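Trucos de despensa y mesa para estas fiestas

Apuntes rápidos, que estamos a 23 December 2018 y tengo la cocina patas arriba. Si alguno os sirve, estupendo.

Vaciar antes de guardar. Siempre. Todo a la mesa, lo dulce, lo salado, las salsas, y luego se decide. Si vas metiendo directamente en el armario acabas con tres paquetes abiertos de lo mismo. Me lo enseñó Erlinda Villanueva cuando compartíamos piso y lo sigo haciendo.

Mantel debajo. Uno de diario, de los que aguantan lavadora a 60. El camino de mesa bonito lo podéis dejar puesto si vais con cuidado con las salsas, yo ni lo quito ya.

Cajas de cartón. No tiréis las bajitas. Se les corta la tapa, se ponen en el estante como cajón y ahí van las bolsas de aperitivos de pie. Se ven todas de un vistazo y no se aplastan. Si la caja baila, cinta de embalar por debajo, dos vueltas.

Bolsas abiertas — doblar dos veces y pinza. Las gomas se rompen con el tiempo. Las pinzas de la ropa valen igual, las de Camow que uso yo vienen en paquete de 25 y me sobran la mitad.

Bollitos y dulces blandos: en su paquete hasta el mismo día. Cogerlos por los lados, nunca por arriba, que se marcan. Y nada encima!! Van los últimos, en lo alto. 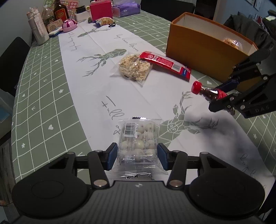 Las botellitas de salsa, aparte de todo lo que lleve papel o cartón. Un plato viejo debajo, que siempre queda un goterón en el tapón. Trapo húmedo por la rosca antes de cerrar y asi no se pega. Si ya está pegado: agua caliente sobre el tapón, medio minuto, y girar con un guante de goma.

Etiquetas. Las que se escriben a mano, con rotulador permanente y en cinta de carrocero, que se despega sin dejar resto. Poner qué es y cuándo se abrió. Con lo de "especias varias" no vamos a ningún lado, lo digo por mi cuñado Ramil.

Barritas y galletas sueltas. Fuera de la caja grande si quedan menos de la mitad, ocupan muchísimo. A un bote ancho, y el bote a la altura de los niños si queréis que se acaben, o arriba del todo si no.

Cereales y arroz inflado: cogen humedad enseguida. Si se han puesto blandos, horno a 150 unos minutos, en bandeja y sin amontonar, vigilando. Dejar enfriar del todo antes de guardar o vuelta a empezar.

Botellas altas, contra la pared. Las bajas delante. Parece una tontería pero en mi casa se tiraba una por semana.

Manchas de salsa oscura en el mantel — agua fría por el reves de la tela, luego jabón de platos, frotar poco y a la lavadora. Agua caliente no, que fija. Si es salsa con aceite, un poco de bicarbonato antes, 9 o 10 minutos, y sacudir.

Para las visitas: una bandeja ya montada y tapada con un paño. Precious monta dos, una dulce y otra salada, y cuando llaman al timbre solo hay que sacar. Yo con una voy que ardo.

Lo que caduque en enero, a una caja aparte en la encimera. De ahí se come primero, sin discusión.

Me quedan las latas y el congelador, lo subo otro día que ahora tengo el caldo al fuego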